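Spent August transcribing the Arben Janevski solos from the Inskip sessions. A few notes on the guitar side, mostly for people who play.

The first thing is the tuning. He tunes in fourths all the way up, so the top two strings sit a semitone higher than standard. Most published tabs ignore this and the stretches in them make no sense. 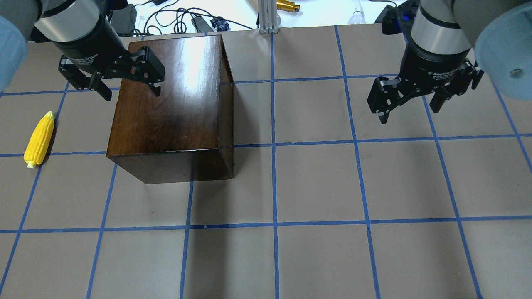
Second, the picking. On the Rikeck live tape he picks the first note of each string and hammers the rest. In the last chorus of Tustlow I marked 374 notes and far fewer pick strokes.

Harmony is plainer than people claim. Melodic minor over the dominant chords, a fourth up from the root - then back to the major scale on the resolution. He rarely uses the diminished scale before the second album. 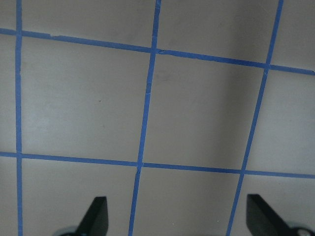
Blue tape grid, pale surface.

The Stimari pressing ran to 1,000 copies and plays slightly sharp. If you are working from it, drop the pitch before you start. The later reissue of 3,000 is at concert pitch but fades the outro early, so you lose the last eight bars.

Still unsure of bar 41 in the second chorus. I hear a B flat under the held chord, but it could be the bass. If anyone has a cleaner copy, please send me that passage.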